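Masking Tape and Other Small Supplies: Notes from the Wurnen Office

The decision to reorganize the supply area at Wurnen was taken in December, after the third occasion on which a new roll of masking tape was purchased while several others remained in drawers. I record the process on this page for readers who have written to ask how a shared workroom of this size is kept in order, and for my own later reference.

The inventory was prepared by Aníbal Bermúdez, who also drew up the floor plan. His list came to 1,648 separate items, excluding paper. Pens and markers accounted for a large share of that total. Adhesives of all kinds were entered on a page of their own, and it was this page that gave rise to the most discussion.

Under the former arrangement, tape was stored wherever it had last been used. Packing tape was found in the kitchen, and double-sided tape in a box of envelopes. It was agreed that all rolls would henceforth be held on a single shelf near the entrance, sorted by width, and that each would be returned to that shelf at the end of the day. A budget of 300 was set aside for shelving and labels. The amount was sufficient, although the labels had to be ordered twice owing to an error in the first printing, for which I accept responsibility. 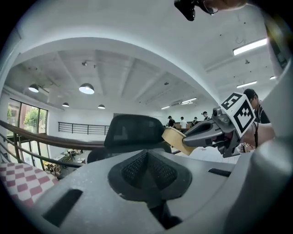

A roll of masking tape in the main room, with one of the mesh-backed chairs behind it.

Masking tape merits separate mention. It is the material most often requested in this office, being used for marking positions on the floor, closing bags of small parts, and labeling shelves until the permanent labels are attached. It should not be left on a painted surface over a long period. A strip placed on the door of the Bosau room during the summer took a portion of the paint with it when removed, and the door has yet to be repainted. Rolls are to be laid flat on the shelf. When stored on edge they gather dust along the sides, and the tape then tears unevenly.

The chairs were reviewed in the same period. Those with mesh backs have been retained, as they are comfortable in warm weather and may be cleaned with a soft brush. Two older upholstered chairs were offered to the tenants on the Dedon side of the building and were collected the same afternoon. Staff members are asked to push their chairs in before leaving, particularly along the passage to the supply shelf, where the space is narrow.

Certain matters remain open. The drawer known as the Wei drawer, named for a former colleague, has not been sorted. It contains keys, adapters, and a quantity of string, and no agreement has been reached as to what may be discarded. The 2,000 paper clips entered in the inventory likewise await a suitable container.

The next review of the shelf will include scissors and cutting blades, which are at present kept in a locked cabinet. Requests for additional supplies should be written on the sheet beside the entrance, with the name of the person making the request and the width of tape required.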